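Pirkulport Household Water Use Diaries

Data card, release 3
Maintained by the Clustby Records Office
Contact: Drita Milošević, data steward

Summary

This release contains written diaries of water use kept by households in the town of Pirkulport during April. Each household recorded when water was drawn, for what purpose, and for how long the tap or appliance ran. The collection was prepared for planners, teachers and students who need plain records of daily use at the level of a single home.

Contents

households.csv - one row per household, with dwelling type and number of residents
entries.csv - one row per diary entry
codes.txt - the list of purpose codes and their meanings
changes.txt - corrections made between releases

Collection

Diary booklets were mailed to 200 addresses drawn from the town register. Of these, 129 households returned a usable booklet. Booklets with fewer than five completed days were set aside and do not appear in any file. Entries were typed by office staff and checked against the paper copy by a second reader.

Times were written by the residents themselves. Many are rounded to the nearest quarter hour, and no attempt has been made to adjust them. Where a resident gave a duration in words, such as "a few minutes", the field is blank and the original wording is kept in the notes column.

Purpose codes

Code K covers cooking and drinking. Code D covers dishwashing, by hand or by machine. Code B covers bathing and showering, and code L covers laundry. Code G is used for gardens and balconies. Entries that name more than one purpose carry the first one listed - the remaining purposes are given in the notes.

Known limitations

The Gilmartin district is underrepresented. Its older apartment buildings share a common meter, and several residents declined to take part for that reason. Figures for code D should be read with care: some households logged each rinse separately, while others made a single entry at the end of the day.

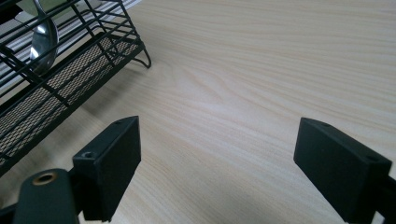 Release 3 corrects 394 entries in which morning and evening times had been exchanged. Users who worked with an earlier release should repeat any analysis that depends on the hour of use. Household identifiers are unchanged.

Privacy

Names and street addresses have been removed. Users may not attempt to identify any household or combine these files with the town register.

Terms of use

The files may be copied and adapted for any noncommercial purpose, provided that the Clustby Records Office is credited. Commercial users should write to the data steward before downloading.

Last revised Mon 23 January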